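Brestbridge Household Notes
Jute, hessian and coarse cotton bags: cleaning, drying and storage

Contents of this page
Before cleaning
Dry cleaning by brush
Spot cleaning
Washing by hand
Drying
Flattening and storing
Handles and seams
Odours and mildew

Before cleaning

Empty the bag and turn it upside down over a sink or a sheet of newspaper. Coarse weaves hold flour, soil and onion skin in the bottom seam, and these turn to paste when wetted. Run a fingernail or a blunt knife along the inside of the seam.

Look for a lining. Many jute bags have a thin plastic film bonded to the inner face. A film-lined bag should never be soaked: the film separates from the weave in warm water and cannot be put back with household glue. Wipe the film with a damp cloth and treat the outside only.

Test the dye on printed bags. Press a damp white cloth on one corner of the print for a minute. If colour transfers, keep water off the print.

Dry cleaning by brush

Most bags need nothing more than this. Use a stiff nail brush or a clean washing-up brush kept for the purpose. Brush along the yarns, first one way and then the other, not in circles. Circular brushing lifts short fibres and leaves a furry patch.

A vacuum cleaner with the upholstery nozzle can be used on low power. Hold the cloth flat with the free hand so that it is not drawn into the nozzle.

Spot cleaning

Mix 5 ml of mild washing-up liquid in 500 ml of cold water. Dip a cloth, wring it well and dab from the outside of the mark inwards. Blot with a dry towel between applications.

Grease: cover with bicarbonate of soda, leave overnight, brush off, then dab as above.
Mud: leave it to dry completely and brush. Do not dab wet mud.
Fruit juice: cold water at once. Old juice stains in undyed jute are usually permanent.
Candle wax: harden in the freezer, crack, and pick off the pieces.

Do not use bleach. It weakens jute and leaves a yellow area larger than the original stain. The Duvent oxygen powder we tried on two offcuts left the colour uneven and is not recommended here either.

Washing by hand

Unlined bags only. Fill a basin with cold water, add a small amount of liquid soap and submerge the bag for no more than five minutes. Press, do not rub or twist. The water will turn brown; this is loose colour and oil from the fibre and does not mean that the bag is dirty. Rinse twice.

Expect some shrinkage. A bag of 28 cm gusset height in our trial lost just over 1 cm at the first wash and nothing measurable at the second. The same bag weighed 173 g dry and 513 g after draining, so use a rail or rack that will take the load without sagging.

Drying

Pull the bag to shape while wet, squaring the base with both hands. Dry it out of direct sun, standing open or lying on its side with the mouth towards moving air. Turn it over halfway through. The bottom fold and the side gussets dry last and should be felt before the bag is put away.

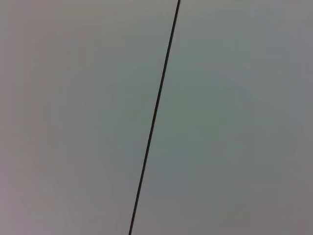
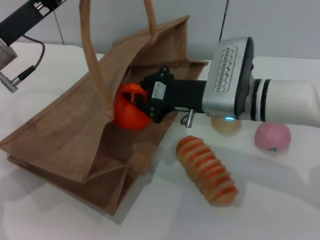 Second picture: jute bag on its side on a white tabletop, handles at the open end.

Do not tumble dry. Do not dry on a radiator, as the side in contact becomes brittle and marks.

Flattening and storing

Fold the gussets inwards along their original creases, bring the base up against one face and press with the palm. Creases that will not lie flat can be pressed with a warm iron through a damp cotton cloth. Keep the iron off plastic linings, prints and glued labels.

Store flat on a shelf or hang by both handles from a wide hook. A narrow nail distorts the handles within a few weeks. Keep bags away from outside walls in unheated cupboards, particularly from October to March.

Handles and seams

Check the point where each handle enters the rim. Broken stitches here can be replaced with linen or waxed polyester thread and a No. 18 needle. Sew a square with a cross inside it, passing through both the handle and the folded rim. A Sernberg hand awl is useful on thick rims, but a darning needle and pliers will do the same work more slowly.

Frayed edges inside the bag should be trimmed and overcast. Do not pull loose yarns; cut them level with the weave.

Odours and mildew

New jute smells of the oil used in spinning. Air the bag outdoors in shade for several days. Bicarbonate left inside overnight helps with what remains.

Grey spots are mildew. Brush them off outdoors, wipe with white vinegar and water in equal parts, and dry thoroughly. If the spots return, or the cloth tears easily between finger and thumb, discard the bag. Unlined, undyed jute can be cut up and composted once the thread and labels are removed.

See also: Wicker and rush baskets. Waxed cotton. Canvas aprons.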